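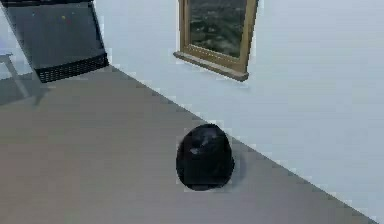 Teodor Wysocka wanted to know how many examples a machine needs before it can find a dark object on a plain floor, and whether examples made in simulation should count the same as those gathered in real homes. The question was submitted during the public comment period last November, and it has shaped the collection program that Wurkness announces today.

ALTOMPORT, March 23, 2026 – Wurkness, a developer of training material for household robots, today announced the opening of Kuneo, a program that gathers simulated examples of floor-level tasks for use in robot learning. The program begins with 413 room layouts, each prepared by the company's simulation group in Altomport.

Kuneo concentrates on a narrow problem. A household robot must notice an item left on the floor, judge where it ends and its shadow begins, approach it, and either pick it up or go around it. Dark items near a wall are among the conditions the program treats as a priority. Operators guide a simulated robot through each task from a desk, and every attempt is recorded from start to finish, including those that fail.

"Failed attempts will stay in the collection and will be labeled as such," the company said in a statement. "A system that has been shown only clean runs has little to draw on when a run goes wrong."

The first phase will involve 21 operators working in 2 shifts. Each layout will be used with several starting positions, and lighting will be changed between sessions. Recordings are reviewed by a second operator before release. Those that do not meet the written standard are returned with notes and may be repeated.

In answer to the comment received in November, Wurkness will label simulated and real examples separately in all Kuneo releases. A set of 44 real rooms will be added in the second phase so that results from the two sources may be compared. The company makes no claim at this time about how well skills learned in simulation will carry over to those rooms.

Recordings will be prepared in Ko, the company's in-house review tool, which stores operator notes alongside each attempt. Research groups may apply for access to the first release through the Wurkness program office in Altomport. Applications must state the intended use and name a responsible contact.

About Wurkness
Wurkness prepares and reviews training material for robots that work in homes. The company is based in Altomport.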